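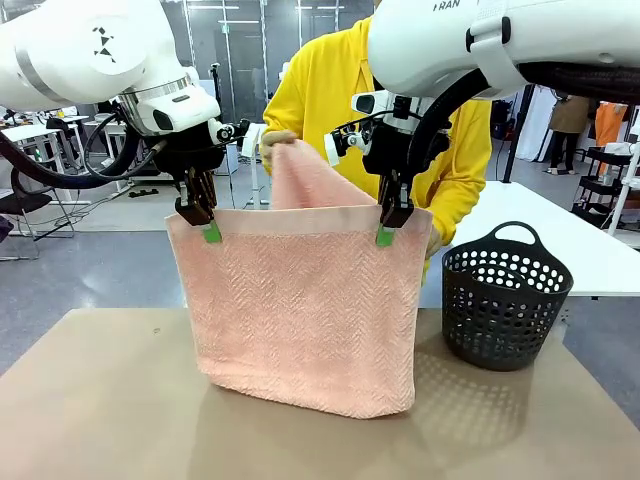 Both grippers on the border, gloved help at the fold.

Towel tips for people teaching a robot to do laundry

We have recorded 1,042 towel episodes at Sindska, and I would like back the evenings I spent on the bad ones. Some of what follows is Yaw Fiadzo's advice. The grumbling is mine.

Start with a towel that has a flat woven border. Fingertip pads hold it far better than they hold deep pile, and you can see at a glance whether the top edge is level.

Pick a colour that stands out from the table. Pink on tan is fine. We once did 600 takes of a beige towel on a beige table and the model learned to fold the table.

Wash new towels twice before you record anything. Shop stiffness flatters everybody.

If you hand the towel over, do it the same way every time: hold the spare fabric up, wait for both grippers to close, let go, step back. Vasilis Jurić likes to give it a helpful little tug as he leaves. The robot now waits for the tug.

Wear plain work gloves near the jaws and keep to one pair. Swapping halfway through a batch gives you two batches.

Keep the basket on the same side for a whole set, then move it for the next one. A hand's width will do. Baskets with holes throw spotty shadows, and you want a few of those in the data, but choose when.

Keep the fumbles. A dropped corner that gets picked up again is worth 2 clean folds. A dropped corner followed by swearing and the stop button goes in the bin.

Wipe the fingertip pads every 4 runs. Lint builds up and the grip goes first on the thin edge.

Label as you go. "Will sort in July" is written on a drive in our cupboard, and it doesn't say which July.

Last edited 28/02/2026. Fitted sheets are on a separate page, which is short.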